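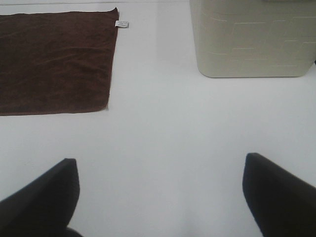 Brown towel on the white table, label still on.

June 28, 2023

So the towels have taken over my life. I sat down tonight to write about the drive and the new road and all the rest of it, and what do I have in my head? Towels. Fine, towels it is.

I finally pulled everything out of the hall closet after lunch. I've been saying I would do it since April, when the shelf sagged and I propped it up with a stack of old magazines (still there, still holding, I'm leaving them). The good bath towels are from Kırmızıgül, the set I bought when I moved in, and they've held up so well I'm almost annoyed at how much I paid for the next ones. Those were from Stoso and they went thin in the middle within a year. I kept two for the floor and put the rest in the rag bag. It felt great!

The brown one is my favorite and I don't care who knows it. It's that deep coffee color that goes with nothing in my bathroom, and it's soft in a slightly fuzzy way, and I always end up reaching for it first. I laid it out flat on the white table and smoothed it down with both hands like I was making a tiny bed. The little white tag sticks out at the corner and I have been meaning to snip that tag off for ages. I got as far as looking for the scissors. Then I found the scissors, and they were in the drawer with the birthday candles and the batteries, so of course I had to sort that drawer, and by the time I came back I'd forgotten what I wanted them for. The tag lives another day.

I still can't decide how to fold. My mother folded in thirds the long way and then in half, and the towels came out in fat little bricks with the smooth edge facing out. I've done it that way all my life without thinking. But my shelf is narrow and the bricks hang over the front, so today I tried rolling them, the way they do at the gym. Rolled towels look wonderful for as long as you don't touch them. I took one out of the middle and four others came down on my feet. Back to thirds, then, with one extra fold at the end, and they fit with a bit of room to spare. I should have measured that shelf years ago. It's 316 millimeters deep (the tape measure only had metric on the side I could read without my glasses).

Washcloths are a different problem. They don't stack, they slump. I want a small basket for them, and I looked at the Bikimwood ones online while the kettle was on, and the nice one with the handles is 492 before shipping in whatever money that site was set to, and I closed the page before I could work out what that meant. There must be a bin around here I can use. There's always a bin around here.

What else? I washed the hand towels on warm and left out the softener, like the woman at the laundry counter told me, and I do think they dry my hands better. I hung the beach towels over the back porch rail and then worried about rain all afternoon. It never rained. One of them still smells a little like sunscreen, from Bostusura, the trip where we ate peaches in the car and got juice on everything. I put that one on top.

My back is sore and I ate crackers for dinner standing up. The closet door closes all the way now, though, first time in months, and I've opened and shut it maybe more often than I needed to this evening. The sheets are next. I'm not thinking about the fitted ones tonight.

Tomorrow: buy light bulbs, call about the dryer vent, return the library books (3 of them, one is under the bed), and cut that tag off the brown towel.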